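Buscamos técnico o técnica para cuidar una celda de dos brazos

En Fandine entrenamos robots para que aprendan a recoger la cocina, y necesitamos a alguien que disfrute teniendo la máquina a punto. ¡Si te gusta dejar un banco mejor de como lo encontraste, sigue leyendo!

La celda se llama Sara. Tendrás a tu cargo los dos brazos, sus pinzas y las cámaras de muñeca: reapretar las placas base en el raíl de aluminio, revisar el cableado, recalibrar cada 40 horas de uso y limpiar la mesa entre sesiones.
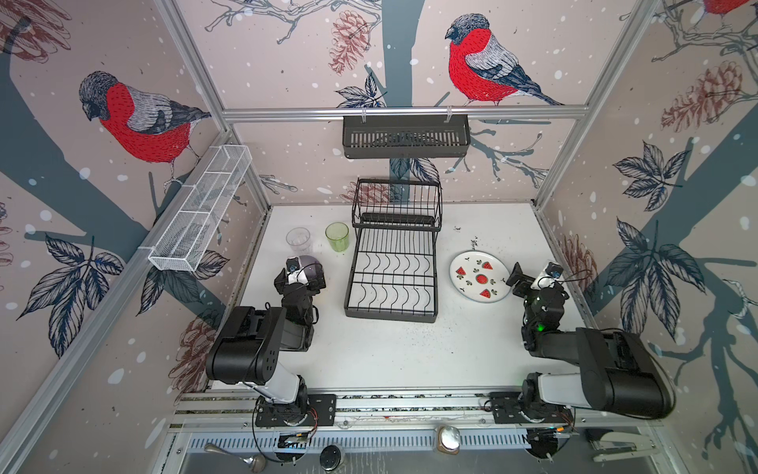

Sara, con los dos brazos sobre el raíl delantero y el escurreplatos en el centro.

También prepararás las tareas — platos, cuencos, vasos — y anotarás cualquier holgura o ruido raro en el cuaderno de mantenimiento. Ravinder Ouellet te acompañará las primeras 6 semanas y conoce cada tornillo.
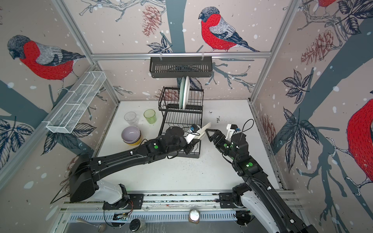
Tarea de vajilla: la pinza izquierda sujeta un objeto blanco alargado junto al escurreplatos.

Pedimos tres años de experiencia en mantenimiento electromecánico y soltura con el polímetro. Saber algo de Python nos encantaría, pero se aprende aquí.

Ofrecemos contrato indefinido, 3000 euros brutos al mes e incorporación en abril. Escribe a Solange MacPherson y cuéntale la última avería que resolviste.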